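Club arm: is 27 out of 66 a passing grade for cube drops?
Posted by clamas_parent, Monday, January 2, 2023

My daughter's robotics club at Clamasthorpe has a small arm they are training to put a blue cube in a white cardboard box. The club newsletter says it has "learned the task." I asked for the log and got 66 tries, 27 good. They have spent since July on this. Is that learning, or is it a coin flip with extra wiring? The regional judging wants a written claim and I don't want the kids laughed at.

Samina Lashari

I judge student projects and I would not accept "learned" on that log. I'd ask for two things before anyone touches the training again.

Define a good try. A cube between the fingertips and just inside a back corner of the box, below the rim, is a cube over cardboard. Score it after the jaws open and the arm is clear.

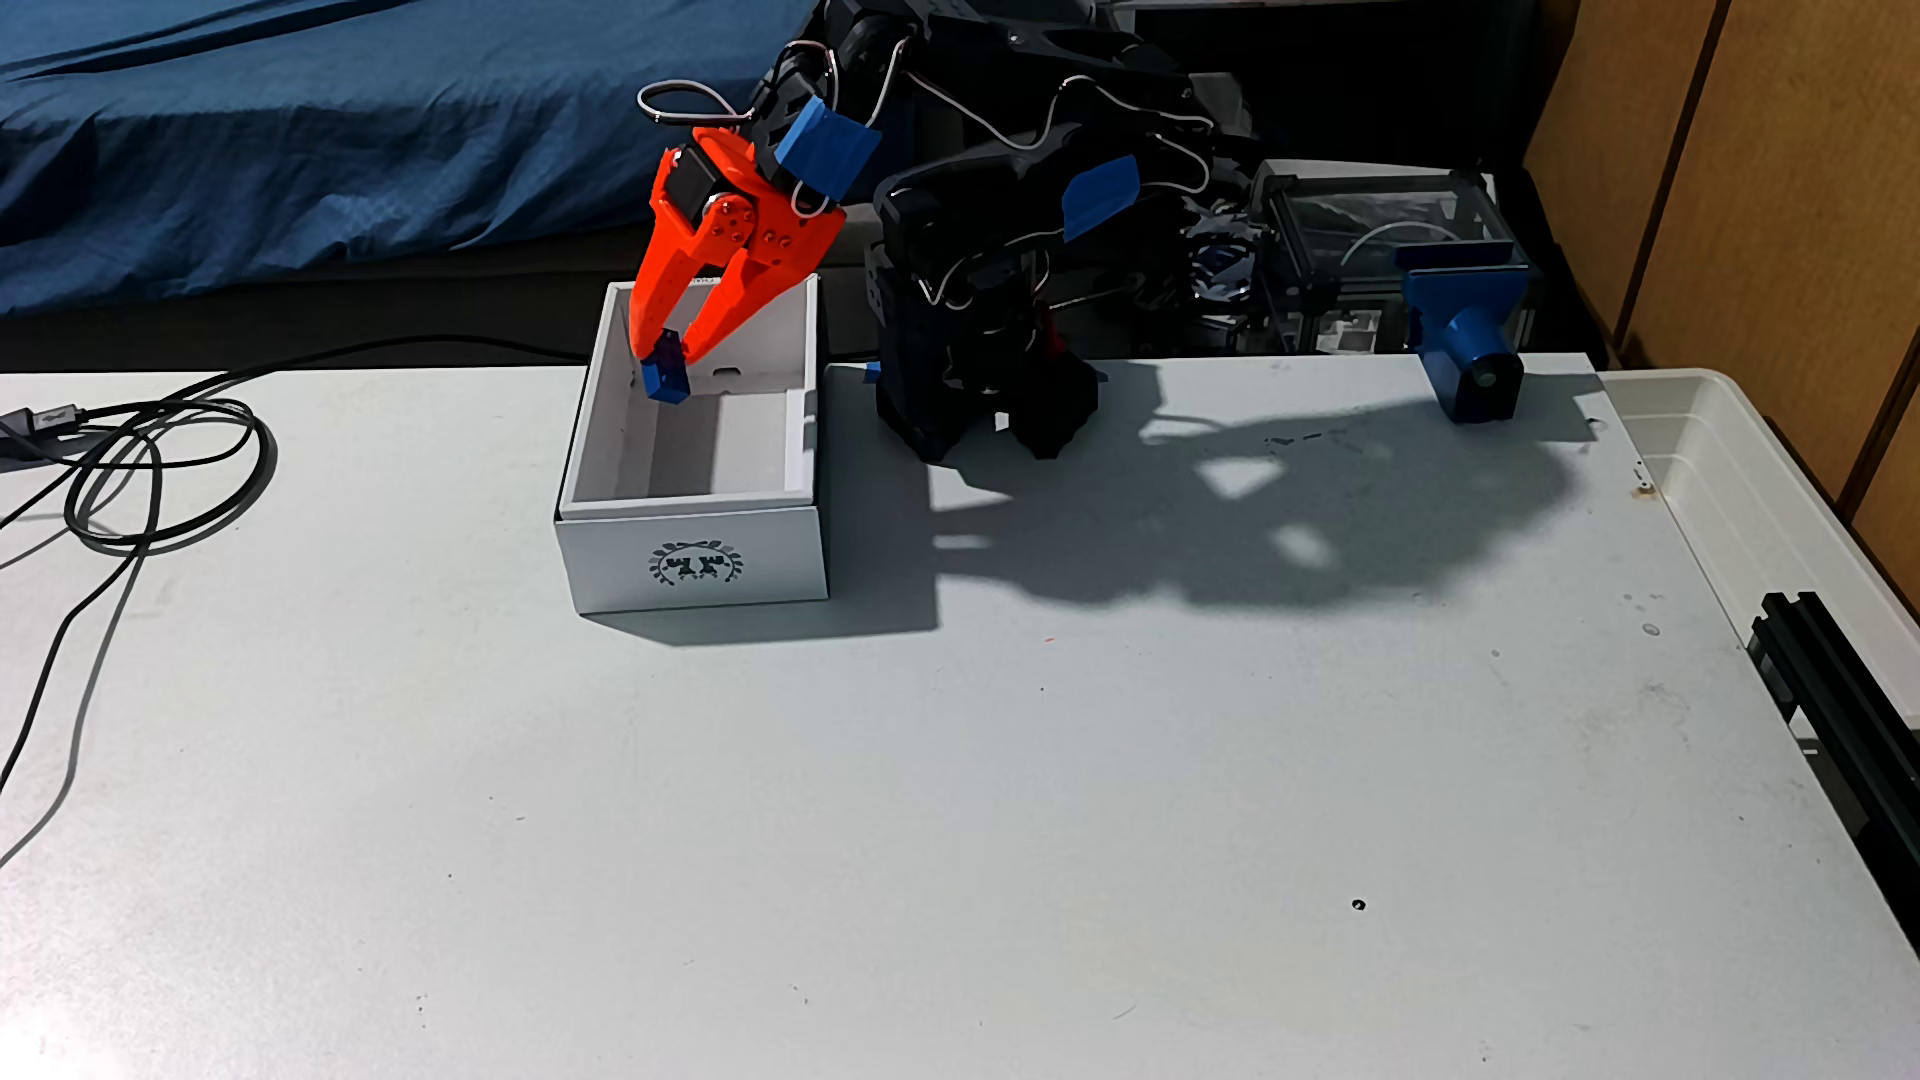 Move the box. If the cardboard has sat in the same place for all 66, you have tested one spot. Shift it a hand's width, run it again, and log those tries on their own sheet.

Then write the claim to fit: "27 of 66, box in one position." I have given good marks to worse numbers stated plainly. Also ask who picked the starting spot for the cube, and whether that changed.

mrema_fan

we had the same trouble, switched to the Pletus gripper and it was fine after that. roughly 5 bad drops all season

Samina Lashari

Out of how many?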